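## 4. Laying the table covering

The Plillholm covering is sold as "crease-free". It isn't, and Casado's leaflet doesn't help by telling you to use it straight from the tube. Allow a bit longer than the two minutes it promises. Markos Andreadis and I laid ours in November and had to lift it twice.

You need the covering, a soft brush, a roll of tape and a table that doesn't rock. The leaflet also lists a Rirkix smoothing roller. We tried one and the brush did the same job for less money.

1. Clear and wipe the table. Grit left underneath shows up as a bump and no amount of smoothing will shift it.
2. Unroll the covering face down on a clean floor and leave it overnight. The leaflet says 11 minutes. Try that if you like.
3. Check the width before you cut anything. Ours was marked 152 cm on the label and came out a little under.
4. Turn the covering over and lay it across the table. Start with the front edge, line it up, then let the rest fall towards the back.
5. Brush outwards from the middle with the flat of the brush. Long strokes, light pressure.
6. If you want a raised side, leave enough spare at one end to turn upwards. Let it rise in a curve – a hard fold marks the fabric and the mark stays.
7. Tape the underside only. Tape on the top face pulls up the surface when you remove it, whatever the packet says about low tack.

**Note:** Faint creases running up and down the cloth are common with rolled stock. They can be seen from some angles and hardly at all from others. If you can feel one with a fingertip, go back to step 5. If you can only see it, leave it alone.
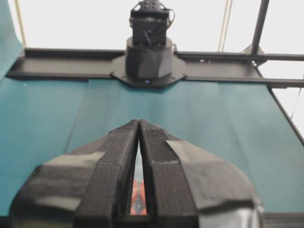

*Fig. 4. Teal covering laid flat, raised at the left. Faint vertical creases remain.*

### Setting small items on the covering

Blue-green is supposed to suit everything. It's good under warm colours: an orange-red piece stands out well, even a small one. Blue parts are less certain, and I would test your own under your own lamps before believing the chart in the box.

8. Put one small item down near the middle and look at it from where you'll be working.
9. Move it towards the raised side and look again. Shading on the cloth changes across the width, and some of it may be your lighting.
10. Fix the lighting first. Only then think about ordering a different colour.

**Caution:** Do not iron the covering on the table. Futari's care card allows a cool iron through a cotton cloth, with the fabric on a proper board. Savvas Xenos did a spare piece at a warmer setting and it went shiny in a patch the size of a saucer.

### Looking after it

Brush it down at the end of the day. A damp cloth is fine for dust, though I have my doubts about the "stain guard" finish, having watched tea go straight into an offcut. Keep cups elsewhere.

Take the covering up now and then and brush the back as well. Re-roll it with the face outwards, loosely, on the widest tube you have. Folding it for storage will undo steps 2 to 5, and the replacement price was 91 when we last looked, without delivery – a lot to pay for a piece of cloth that arrives creased.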